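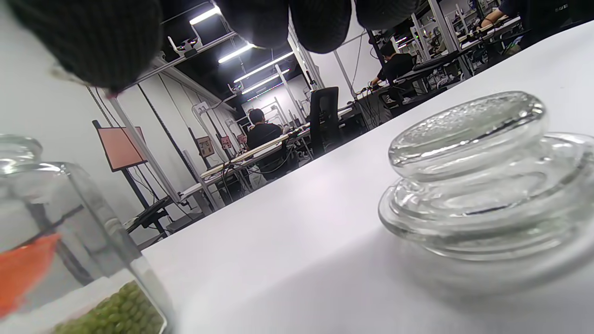 玻璃盖子,白桌子上拍的

首页 论坛 厨房与腌渍 旧帖 登录

泡菜坛换成玻璃罐以后总是长白膜,求指点

阅读时间约3分钟
发表于 2023年11月29日 作者:酸豆角不酸

各位好,潜水很久第一次开帖。我家以前一直用外婆留下的陶坛,去年搬家磕裂了,我就换了玻璃罐,想着能看见里面,多方便呀!结果从二月到现在,萝卜、豇豆、芥菜轮着来,几乎每一罐都起白膜。味道倒没坏,就是看着心里发毛。盐我放得不少,水也是烧开放凉的。盖子是一个实心玻璃的,带圆疙瘩把手,直接搁在罐口上,没有胶圈。是不是就坏在这个盖子上?

老卤一勺
十有八九是盖子。玻璃对玻璃,看着严实,其实一直在走气。我用过Siltden的老款,也是这种光盖子,夏天三天就一层膜。后来换了带水槽的坛子,再没操过心。楼主别舍不得,盖子留着装糖吧。

南窗晒茄子
不同意楼上。我家的盖子比这还松,一拿就晃,泡了八年也没怎么长过膜。关键是菜有没有压到水下面。豇豆最爱漂,漂起来一截,膜就从那一截开始。找个小碟子压住,或者用Pidov那种玻璃压石,沉甸甸的,很好用。

酸豆角不酸(楼主)
啊,豇豆确实漂着……我一直以为漂一点没关系。压石贵不贵?

南窗晒茄子
我那块是老早买的,价钱忘了。洗干净的鹅卵石煮一煮也行,别用大理石,遇酸会冒泡。

老卤一勺
压石当然要,但气也要管。你家厨房朝北吧?我住南边,屋里闷得像蒸笼,跟你那儿两码事。光靠压石,到了我这儿照样长。

Bognár小馆学徒
插一句,楼主说盐放得不少,到底是多少?“不少”这俩字最害人。我们店里全部上秤,一罐水2,000克,盐少一点都要补。我师傅Rimantas Ķēniņš是泡酸黄瓜的老手,他看见有人用手抓盐就要骂,骂得整条走廊都听得见,哈哈。

酸豆角不酸(楼主)
惭愧,就是用手抓的!外婆也是用手抓的呀。今晚去把秤翻出来。

灯下缝补
外婆的手跟咱们的手能一样吗(笑)。另外白膜多半是产膜酵母,撇掉,罐口拿高度白酒擦一圈就好。要是长毛,绿的黑的粉的,整罐倒掉,别心疼。

老卤一勺
白酒这条我赞成。膜厚了我连面上的菜一块儿扔,味道会发闷。

南窗晒茄子
也不用扔吧,我都是撇了接着吃,家里老人小孩都没事。

老卤一勺
没事归没事,口感在那儿摆着,软塌塌的。你下回留两根别扔,跟新泡的一块儿嚼嚼看。

Bognár小馆学徒
软塌塌更像是盐少或者太热。这个别赖膜。

灯下缝补
楼主要是想换罐,我上个月买了Jidum的卡扣罐,带胶圈,花了410块一套,肉疼。胶圈用久了会吸味道,蒜味怎么洗都在,得另买替换的。还有刚泡那几天要记得松一下扣子放气,我头一罐忘了,一打开汁水喷了半面墙。

酸豆角不酸(楼主)
410有点下不去手……我先按便宜的来:上秤,压石头,盖子外面再套个保鲜袋扎紧。豇豆今晚重新泡一罐,萝卜那罐撇了膜放冰箱。老卤大哥说的水槽坛子,有没有小一点的?我家就两口人。

老卤一勺
有小的,我阳台上就放着一个,泡姜用。回头量一下口径发给你。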